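티켓: 주방 셀 팔, 손목 회전 중 그리퍼 통신 끊김
제품: Enico 조리대 셀
접수: Reda Benkirane
담당: Aiman Raju
참조: Cempaka Nasution, Aisyah Harahap
상태: 조치 완료, 관찰 중
우선순위: 보통

증상 (Reda Benkirane)

도마 위 작업 중에 그리퍼 통신이 끊기고 팔이 보호 정지로 들어갑니다. 오류창에는 "tool comm timeout"만 나오고 관절 쪽 오류는 없습니다. 확인을 누르고 다시 시작하면 몇 사이클은 정상으로 돌다가 또 멈춥니다. 그리퍼가 물건을 쥔 상태에서 끊기면 손가락이 그대로 닫혀 있어서 수동으로 열어야 합니다.

마지막으로 멈춘 시점의 사이클 카운터는 1,932입니다. 1월에 손목 케이블을 교체한 뒤 카운터는 초기화하지 않았습니다. 교체 직후에는 문제가 없었고, 도마 왼쪽 위로 뻗는 동작을 프로그램에 추가한 다음부터 나타났습니다. 로그 첨부합니다.

답변 (Aiman Raju)

로그 확인했습니다. 타임아웃이 전부 마지막 관절 각도가 비슷한 구간에 몰려 있습니다. 전원 문제라면 각도와 상관없이 나와야 하므로 케이블이나 커넥터를 먼저 보겠습니다. 다음 항목을 순서대로 확인해서 결과를 적어 주세요.

1. 비상정지를 누르고 그리퍼 전원을 내린 다음, 손목 쪽 커넥터 너트가 손으로 돌아가는지 확인
2. 커넥터를 뽑아 핀이 휘었거나 눌린 흔적이 있는지 확인
3. 재조립 후 팔을 정지한 상태로 20분 동안 그리퍼만 열고 닫기 반복
4. 저속에서 마지막 관절만 양방향으로 돌리면서 통신 상태 표시 관찰

3번에서 끊기면 그리퍼 본체나 커넥터, 4번에서만 끊기면 케이블 쪽입니다. 4번을 할 때는 도마 위에 아무것도 두지 마시고, 티칭 펜던트는 한 사람이 계속 들고 있어야 합니다.

결과 (Reda Benkirane)

1번: 너트가 반 바퀴 정도 더 조여졌습니다. 헐거웠다고 볼 수 있을지 모르겠습니다.
2번: 핀 이상 없음. 먼지도 없습니다.
3번: 끊김 없음.
4번: 한쪽 방향은 끝까지 돌려도 정상. 반대 방향은 왼쪽 위 접근 자세 근처에서 통신 표시가 꺼졌다가 돌아왔습니다. 다시 해도 같은 자리에서 꺼집니다.

4번을 하면서 케이블을 손으로 조금 느슨하게 밀어 줬을 때는 꺼지지 않았습니다. 손을 넣기 전에 팔은 정지시켰고, 밀어 준 상태에서 손을 뺀 다음 다시 움직였습니다.

답변 (Aiman Raju)

그러면 케이블 장력입니다. 너트가 덜 조여진 것도 영향이 있었겠지만 주된 원인은 아닌 것 같습니다. 1월 교체 작업 기록에 고정 위치가 남아 있나요? 교체 전에는 손목 바로 앞에서 고리를 하나 만들고 그다음 지점부터 벨크로로 묶었습니다. 고리 없이 바로 묶으면 회전할 때 커넥터가 당겨집니다.

추가 (Aisyah Harahap)

교체 작업은 제가 했습니다. 기록에는 케이블 품번과 교체 여부만 적었고 고정 위치는 적지 않았습니다. 고리는 만들었는데 이전보다 작게 잡았습니다. 조리대에 걸릴까 봐 짧게 당겨 놓은 것이 맞습니다. 새로 들어간 왼쪽 위 동작은 교체 당시에는 없던 동작이라 시험하지 못했습니다.

답변 (Aiman Raju)

확인 감사합니다. 케이블은 바꾸지 말고 배선만 다시 잡아 봅시다.

- 벨크로를 손목 쪽부터 풀고 아래쪽 고정은 그대로 둡니다.
- 마지막 관절을 통신이 꺼지던 각도에 두고, 그 자세에서 커넥터 뒤쪽 케이블이 팽팽하지 않도록 고리를 키웁니다. 기준은 펼친 길이로 400 mm입니다.
- 반대쪽 끝 각도로 돌려서 고리가 관절 사이에 끼지 않는지 봅니다.
- 벨크로는 케이블이 손가락으로 살짝 밀릴 만큼만 조입니다. 케이블 타이는 쓰지 마세요. 피복이 눌립니다.
- 너트는 손으로 끝까지 조이고 공구는 쓰지 않습니다.

고리가 커지면 그만큼 옆으로 튀어나옵니다. 프로그램에 있는 모든 접근 자세를 저속으로 한 번씩 통과시켜서 주변 물건과의 간격을 보셔야 합니다. 충돌 모델에는 케이블이 들어 있지 않습니다.

질문 (Cempaka Nasution)

왼쪽 위 자세를 아예 다른 각도로 바꾸면 안 되나요? 마지막 관절을 반대로 돌려도 그리퍼 방향은 같게 만들 수 있을 것 같은데요.

답변 (Aiman Raju)

가능합니다. 다만 그러면 그다음 자세로 넘어갈 때 되돌리는 회전이 길어지고, 그 동안 고리가 반대쪽으로 감깁니다. 배선을 먼저 고치고 그래도 끊기면 각도를 바꾸겠습니다. 두 가지를 한 번에 바꾸면 어느 쪽이 효과가 있었는지 모릅니다.

작업 결과 (Reda Benkirane)

배선 다시 했습니다. 처음에는 고리를 400으로 잡고 벨크로를 예전 자리에 묶었더니 저속 확인 중에 고리가 관절 쪽으로 넘어갔습니다. 벨크로를 팔 아래쪽으로 한 칸 옮겨 묶으니 넘어가지 않습니다. 이 위치를 팔에 흰색 펜으로 표시하려고 했는데 하우징이 흰색이라 보이지 않아서 검은색으로 다시 그었습니다.

4번 시험을 다시 했고 양방향 모두 통신 표시가 유지됩니다. 전체 프로그램을 저속으로 7회, 이어서 정상 속도로 7회 돌렸고 타임아웃은 없었습니다. 그리퍼 영점은 다시 잡지 않았습니다. 필요하면 알려 주세요.

답변 (Aiman Raju)

커넥터만 뺐다 끼운 것이라 영점은 그대로 두셔도 됩니다. 열림 폭이 이상하면 그때 다시 잡으세요. Aisyah 님, 교체 작업 양식에 고리 길이와 벨크로 위치 칸을 추가해 주시기 바랍니다. 티켓은 관찰 상태로 두고, 같은 오류가 다시 나오면 새로 열지 말고 여기에 로그를 붙여 주세요.

추가 (Aisyah Harahap)

양식에 두 칸 추가했습니다. 이번 값도 채워 넣었습니다. 예비 케이블은 서랍에 한 벌 있습니다.

마지막 메모 (Reda Benkirane)

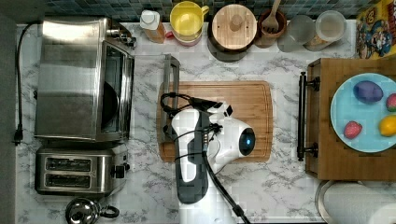 손목 배선은 매번 시작 전에 팔을 세운 상태에서 확인하고, 고리가 관절 쪽으로 넘어가 있으면 벨크로부터 다시 묶습니다. 커넥터 너트도 같이 만져 봅니다. 검은 케이블은 손목을 돌아 팔을 따라 내려가므로, 고리만 보지 말고 내려가는 구간까지 손으로 훑어 걸리는 곳이 없는지 봐야 합니다. 그리퍼가 왼쪽 위를 향하는 자세에서는 도마 왼쪽 위 모서리에 걸쳐 있는 투명 용기와의 간격을 저속으로 먼저 확인합니다. 용기 위치를 바꾸면 접근 자세 확인도 다시 합니다. 토스터 오븐 뒤에서 조리대 왼쪽 가장자리로 내려오는 전원선은 팔 배선과 묶지 않습니다. 다음 점검 때 벨크로 접착면이 약해졌으면 교체하고 양식에 적겠습니다.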